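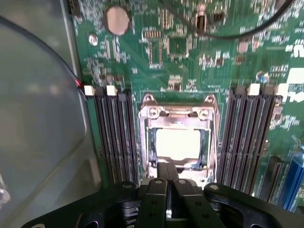
Prondik's member asked, before the chair had got through the welcome, whether the handling rules should cover an open processor socket at all, or stop at memory and expansion cards. Good question, and it set up the best discussion we've had since September.

Working group on robotic board servicing
Minutes, 05/11/2025

1. Sockets
Agreed they're in. Noguchi's draft wording was adopted with one change: fingers stay parallel and above the retention frame until the operator confirms the approach. Hondari wanted a separate clause for boards with empty memory slots – carried, with real enthusiasm.

2. Lighting
Long talk on glare. Bright metal around a socket can wash out the wrist view, so the guideline will ask for a lighting check at the start of each run. Zatetero offered to trial this over 1000 approaches and share the lot, good and bad. Terrific offer, gladly accepted.

3. Cables
Loose cables to be noted on the job sheet and kept clear of the arm's path. Clause 15 reworded to match.

4. Old text
The 1998 bench guide is still cited in two places. Both citations to go.

Actions
Noguchi: circulate revised socket clause.
Prondik: colour key for the job sheet.
Zatetero: trial plan to the next meeting.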